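The Saddle Below Vokmont

Doaa Saber started up from the hut at ten past three with one headlamp working and the other dead in her pocket. Mohcine was already outside, stamping his feet on the boards.

"You want mine?" he said.

"Keep it. You go first."

They had slept badly. There were eleven people in a room built for eight, and the man by the door had coughed until midnight. Doaa had eaten half a roll and could feel it sitting under her ribs. The trail climbed 500 meters through larch before it reached open ground, and for the first hour neither of them said anything.

She had been on Vokmont once before, with her uncle, when she was nineteen. They had turned back at the saddle in fog. Her uncle wrote the turnaround time in a small book he carried, then the height by his altimeter, then what they had eaten. She had the book now. It was in the lid of her pack in a freezer bag, 87 pages filled and the rest blank.

Above the trees the snow was hard and took a boot well. Mohcine kicked steps and she used them. He was a fast walker who had learned to be slower with her, and she was grateful for it and had never told him so.

"How's the knee?" he asked at the first cairn.

"It's there."

He gave her tea from the flask. Across the valley the lights of Metwally were still on, and a truck was going down the switchbacks. They watched it until it went behind the shoulder.

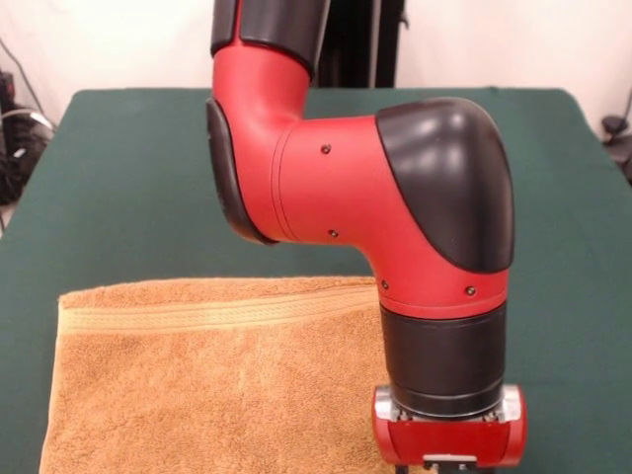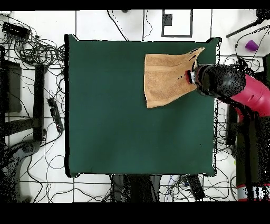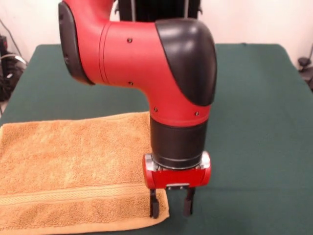
Red and black arm, green cloth, tan towel in all three.

It got light at the bottom of the couloir. Doaa did not like what she saw. The wind had loaded the left side overnight, and a crack as long as a car ran across the top of it.

"We could stay right," Mohcine said. "Along the rock."

"For how long?"

"Twenty minutes. Thirty."

She took off a glove and dug down with her hand. The top layer slid off the one under it in a clean block. She did it again a few steps over and got the same thing.

Mohcine looked at the block and didn't say anything. He had taken four days off work for this. He had bought new crampons at the Nustora shop in town and had spent an evening filing a strap that rubbed.

"The saddle, then," he said.

They went around by the long way, across the low-angle slope and up the ridge, and reached the saddle at nearly nine. There was no fog this time. The summit stood up over the ridge at 3000 meters, plain as a barn, with a bit of snow blowing off the east side.

They sat on their packs. Doaa ate the other half of the roll. Her knee had swollen against the gaiter and she loosened the buckle.

"We could try the ridge," Mohcine said. "It's only rock."

"You could."

"I'm not going by myself."

She got out the book and found the old page. Her uncle's handwriting leaned hard to the right. Fog, he had put. Cheese, two apples. D. not happy.

She laughed and passed it over. Mohcine read it, wiped his nose with the back of his glove, and gave it back with the pencil.

On the first blank page she wrote the time and the height. Then she wrote clear, wind from the west, and half a roll.

"Put down the tea," Mohcine said.

She put down the tea. They shouldered the packs and started back along their own tracks, with him behind her this time.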